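4. How our club collected the table-clearing demonstrations

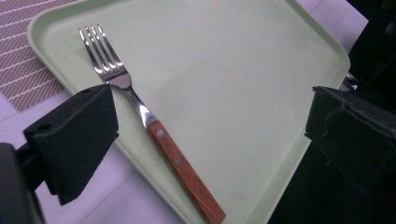

Figure 3. A fork on the green tray between the two padded fingers of the hand-held gripper.

I'll be upfront that our first plan was much bigger than what we ended up doing. When the club voted on a project in September, we wanted a robot that could clear a whole dinner table, glasses and all. By the second meeting we had cut that down to flatware on a tray, and I'm glad we did, because a fork turned out to be plenty of trouble for a group of students who meet one evening a week and on Saturday.

We called the project Catden. The hand-held gripper is our Raro build, and the software that trims and labels the recordings is called Parri (one of us wrote most of it over a long weekend and the rest of us have been fixing it ever since). A demonstration starts when the person holding the gripper squeezes the trigger once and ends when the fork has been put down next to the tray. We asked everybody to move at a normal speed, the way they would at home. That was hard for new members, who tended to creep toward the fork like it might run away.

We recorded 466 demonstrations in all and kept 413 of them. Most of the ones we threw out had a pause in the middle where the person stopped to talk to somebody. A smaller group had the trigger pressed twice, so Parri cut them in half. We did keep the clumsy ones. If a person missed the fork, backed up and tried again, that stayed in the set, and I argued for this pretty loudly at the time – a robot that has only seen clean grabs has no idea what to do after a bad one.

The fork in Figure 3 has a wooden handle with two rivets in it, and it became the club favorite. We told people they could grab it anywhere on the handle but had to stay off the tines. Grabbing by the narrow neck was allowed too, though the fork liked to swing when people did that, and you can watch it happen over and over in the recordings. I still go back and forth on whether we should have made a stricter rule. A stricter rule would have given us neater data, but then we'd have been teaching the robot our opinion about forks.

Between demonstrations, the next person in line turned the tray and moved the fork to a new spot. We tried doing this with a printed list of positions at first and dropped it after one evening. It was slow, everyone got bored, and people started skipping lines anyway. Letting members place the fork however they liked was faster, but it does mean our positions are bunched up. People put things near the middle or a bit to the left far more than they put them in the corners, and we come back to that in Section 5.

We held back 39 of the kept demonstrations for checking and trained on everything else. The model, Nullska, is small enough to train overnight on the lab desktop, so we could start a run as we locked up and look at the curves before class the next morning. We went through nine versions of it before settling on the one used for the results in the next section.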